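Stimwood Pantry Notes – README

Version of 10 December 2019

What is in this collection

Stimwood Pantry Notes is a small set of text tables about how long food keeps at home. It covers over 1,000 entries, written down by 34 households in Hemosar and in the villages near it. Each entry says what the food was, where it was kept, on which day it came into the house, and on which day it was eaten or thrown away. The collection was started in June, when the weather was already warm, so please do not compare it directly with winter figures from other places.

I keep the tables in my free time. English is not my first language, and the households wrote in three languages, so if a word looks strange to you, look first in the file glossary.txt.

Files

entries.csv – the main table, one line for each food item
places.csv – the list of storage places (fridge door, fridge shelf, cellar, bread box, window sill and so on)
glossary.txt – local names of foods with an English explanation
changes.txt – what was corrected and when

All files are UTF-8, with a semicolon between the columns. The comma is used inside the notes, so do not open the files with the comma setting. 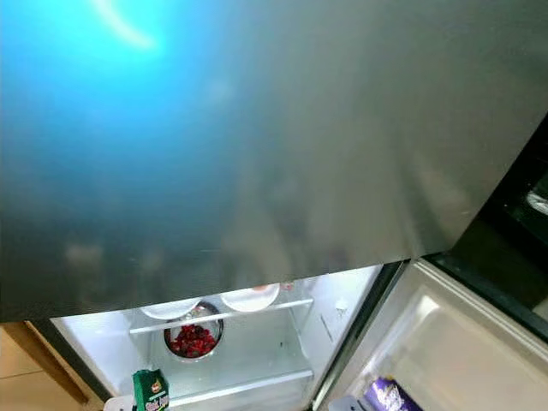

Columns in entries.csv

item – the name of the food, in English where there is one
place – a code from places.csv
opened – yes, no or unknown
wrapped – paper, cloth, plastic, jar, none
day_in and day_out – counted from the first day of the household's own notes, not calendar dates
end – eaten, cooked, given away, thrown away
note – free text, in the original language

The column "opened" is the weakest one. Many people filled it in only for milk and for jars. I have left the empty cells as unknown and did not guess. For bread the column has no real meaning, and you can drop it.

"Given away" was added after the first two weeks. In Gál, which is a street and not a person, neighbours exchange a lot of vegetables, and before this change such items were marked as eaten. In 70 entries I could correct this by asking the household again. The others stay as they were.

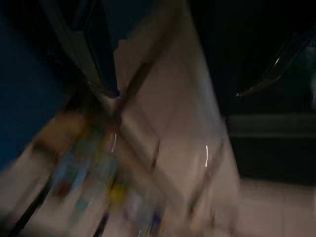 Known problems

Leftovers of cooked meals are difficult. One household writes "soup" every day and it is the same soup, another writes a new line each time when something is added to the pot. I did not join these lines.

Herbs have no weight. Cheese has sometimes the weight with the rind, sometimes without.

2 households stopped before the end. Their lines are kept, but day_out is missing for everything that was still in the house.

What you may do with it

You may use, copy and change the tables, also for paid work, if you name Stimwood Pantry Notes. Please do not use them as advice on food safety. They say when people ate something, and this is a different question from whether they should have.

A printed copy of the main table is at the reading room in Stidstead. It is older than this version and does not have the corrections for Gál.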